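The Cable Drawer, Continued

A few of you wrote back after the last issue to ask how the great cable clear-out was going, so okay, an update! Slowly. It is going slowly. I have one drawer in the hall, one shoebox under the bed, and a canvas bag from the Gidport street fair that I had completely forgotten about until Saturday (it was behind the vacuum, and it was full).

My rule this time is one cable at a time, out on a bare table, nothing else allowed on the wood until that one is done. Last year I dumped the whole drawer out at once and spent the evening picking at a knot the size of a grapefruit, and then I got annoyed and shoved it all back in. Never again.

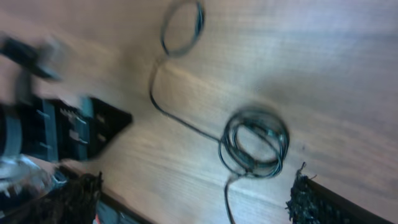

The thin ones are the worst, I think. A fat extension cord more or less tells you where it wants to go, but a skinny cable will loop over itself the second you look away. What works for me is finding a free end and leaving it alone. Don't pull it! Loosen the middle first, spread the loops out flat with your fingertips, and let them get big and lazy before you start feeding the end back through. If you tug, every little crossing cinches down and you're there till bedtime.

Once it's straight I coil it in loops as wide as my hand, letting the cable roll a bit between my fingers so it doesn't twist, and then it gets a tie. I bought a pack of 113 fabric ties from Horobets (strange number, I know, I didn't ask) and I've used seven. Seven! In two weeks! But those seven cables are in a lidded box now, each with a paper tag, and I can find the one for the desk lamp without swearing.

Anything I can't identify goes in an envelope marked MYSTERY. If nothing in the house has missed it by October, it goes in the electronics bin at Stodedance, by the side door. Please don't put cables in your curbside recycling, they wrap around the sorting machinery and make a real mess of things.

Next up is the shoebox, which I'm fairly sure is all old phone chargers and one set of string lights. Write and tell me what's in yours.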